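Gluing and Refinishing at Home: Frequently Asked Questions

These are the questions we get most often from people who borrow a repair kit from the Tundum tool library. If yours is missing, ask at the desk when you pick up.

How long can I keep a kit?
Repair kits go out for 7 days. You can renew once if there is no waiting list. Clamps are also lent separately, up to 4 at a time.

Do I need a workshop?
No. Most chair and drawer repairs can be done in a living room or kitchen. You need a level surface, decent light and a window that opens. Put down cardboard or an old sheet before you open any glue or varnish.

Which clamp should I ask for?
Bar clamps cover most furniture jobs. Measure the widest part you need to squeeze and add two inches. Spring clamps are fine for thin trim but do not hold a chair joint well enough.

How tight should the clamps be?
Tight enough that the joint closes and a thin line of glue comes out. If the parts start to slide or bow, back off a little. Put scrap wood between the jaw and any finished surface.

How long do I leave them on?
Follow the glue label. For ordinary wood glue we suggest overnight in a heated room and longer in a cold garage.

What sandpaper comes in the kit?
One sheet each of coarse, medium and fine. You keep what you use. Extra sheets are 93 cents each at the desk.

Can I use a glue stick on wood?
Only for paper and card, such as drawer liners or labels. It will not hold a joint.

Do I have to clean the brush?
Yes. Wash it the same day, with soap and water for water-based finishes or with the cleaner named on the can for anything else. Shake it out and lay it flat to dry. A brush that comes back stiff is charged to your account.

Can I work on a table I care about?
You can, if you cover it. Glossy tops show every scratch, and clamp bars are the usual cause. Keep drinks on another table when you are using solvents.
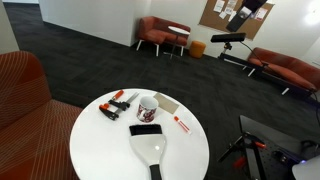

Clamps with orange handles and a wide brush on a round white table.

What if a clamp slips or the jaw is damaged?
Stop using it and tell us when you bring it back. There is no charge for normal wear.

Where do I return everything?
To the desk at the Gollosov Street entrance, or to the Mägi branch until 6 p.m. Please do not leave tools in the book drop.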